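Crowdfunded comics: fulfilment, printing and reader refunds

8th January
By Ilham Cherkaoui

The second printing of Skomomberg, the 60-page black and white album by Tuncay Uysal, has cleared proofing and is booked on press for April. Backers of the original campaign will have received a short update already. The notes that follow cover the points raised in replies to it, and apply to anyone on our list with an outstanding pledge.

Paper and colour

The first printing used an uncoated stock that absorbed more ink than the test sheets indicated. Solid blacks on the night pages dried to a dark grey, and the fine hatching in the harbour chapter closed up. The second printing moves to a heavier uncoated sheet with a lower total ink limit. Line art has been re-exported as 1-bit files at the printer's preferred resolution, with the grey tones kept on a separate layer. Lettering is unchanged apart from corrections to 9 balloons, all of them spelling or punctuation.

The cover remains a two-colour job. Uysal has redrawn the spine so that the title reads in the same direction as Stasedel, his previous book, which should please those of you who shelve the two together.

Pledge status

The campaign closed with 497 backers. Where an address has bounced, the parcel is held and the pledge is marked "on hold" in your account. Correct the address and the status will revert to "queued" overnight. Changing the email on the crowdfunding platform does not change it with us, as the two systems do not share records.

Digital-only pledges were sent as PDF and CBZ. The CBZ had two pages transposed in chapter four. A corrected file is in the download area under the same link, and the old one has been withdrawn.

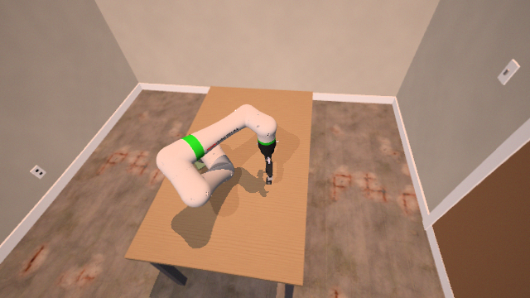
Refunds

Refunds are available on any physical tier until the book goes to press. After that date we can only replace damaged or misprinted copies. A photograph of the fault and the parcel label is sufficient, and there is no need to return the book. Postage upgrades are refunded at the rate paid, in Canadian dollars, whatever currency your bank displayed.

Retailer orders

Shops ordering through the Brunico catalogue should use the new item code, as the old one still points to the first printing and will be rejected. The minimum is 2 copies per title. Retailer copies ship after backer copies, and the cheque option has been dropped in favour of invoice or card.

Also in preparation

Yalçınkaya, a collection of short strips from Uysal's webcomic years, is being scanned from the original boards. Page count and format have not been settled. It will not open for pledges until every Skomomberg parcel has a tracking number against it.

Contact: reply to this newsletter or write to the fulfilment desk | © Ilham Cherkaoui and contributors | Back to top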